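Taltent Evening Classes: Caring for Upholstery
Handout 3, Cushions and their covers

Welcome back, everyone, and a special hello to those who joined us after the Wirnovano taster morning. Last time we got rather carried away with chair arms (my fault, I do love a chair arm), so we are a little behind and I have put most of the cushion material down on paper for you to read at home with a cup of tea.

1. Know your cover

Before you clean anything, find the label. It is usually tucked inside the zip, and if it has been snipped out, treat the fabric as delicate until you know better. Cotton and linen covers can shrink a good deal, and a cover that comes out of the machine even slightly smaller is a real struggle to get back on. Try a drop of water on a hidden seam first, leave it overnight, and see whether it dries with a ring.

2. Know your filling

Foam holds its shape but goes crumbly with age. Feather wants plumping nearly every day, and fibre sits somewhere in between, getting lumpy in the corners. Press your hand flat into the middle and let go. Foam should spring straight back; feather will take its time, bless it.

3. Colour and the room

Taupe, stone and mushroom shades are forgiving of dust and sit kindly against dark wood, though they do show tea. If your cushions spend time on the floor, turn them every week or so and sweep underneath, as grit works its way into the weave and wears it from below. 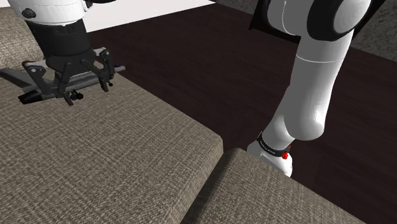
4. For next time

Please bring one cushion cover, empty and unwashed, and a soft brush. The Ouellet reading is optional, but chapter 23 on piping is lovely, and there is a spare copy on the shelf by the door if you would like to borrow it.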